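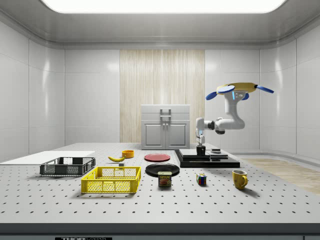

## Notebook entry, April – scene rules for the Mergate table tasks

Entered by Ntombi Nel. Reviewed with Wian Nel before the afternoon session.

The purpose of this entry is to record the working rules for simulated tabletop trials, as agreed under the Drikeck procedure. They replace the loose notes kept on the Botha bench page, which should no longer be cited in reports.

### 1. Scene set-up

1. The object list is fixed before the first trial of a batch. For the present layout it includes the two crates, the red and black plates, the banana, the bowl, the SPAM can, the Rubik's cube and the yellow mug. Any addition requires a new layout number.
2. Object positions are drawn from the saved layout file. Moving an item by hand in the viewer is permitted for inspection only, and the layout must be reloaded afterwards.
3. Objects standing on the raised black platform are treated as a separate group. Their height is to be stated in the layout file and never inferred from the table surface.
4. Colours are entered as whole numbers from 0 to 255. Wian found two files in which fractions had been used – both have been returned to their authors for correction.

### 2. Motion limits

The default speed is 80 per cent of the limit set in the Kekell controller profile. It applies equally to simulated runs, so that results can be compared with later work on hardware. A request to exceed it must be made in writing and noted here.

The downward approach is to start from a recorded clearance height. Where the gripper is placed over an open vessel, the operator checks the clearance against the rim as well as the base. Contact with the table or platform ends the trial and is logged as a contact stop, whatever happened to the object.

A trial may be repeated after a contact stop, but the stopped run stays in the record. I have asked that the delete option be removed from the operator menu. Wian agrees in principle but wishes to keep it for empty runs; this is left open until the next review.

### 3. Close views

Close views are kept with the wide view from the same session. A close view on its own is not accepted as evidence of position, as the regular hole pattern gives little indication of which part of the board is in front of the fingers. 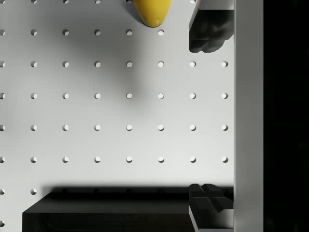 *Close view: gripper fingers apart, with the pegboard behind.*

Before a close view is used in a report, the following are to be confirmed:

- both fingers can be seen and told apart from any dark object nearby;
- shadows have been left on, with the lighting preset named;
- the view has not been brightened or cropped after export.

Item 7 of the old checklist (finger spacing judged by counting holes) is withdrawn. Spacing is to be read from the joint log.

### 4. Outstanding

- Wian to reissue the layout template with the colour range stated in the header.
- Ntombi to write to Botha regarding the contact stop wording. Their version allows a light touch on the platform, and ours does not.
- Storage period for stopped runs: no decision yet.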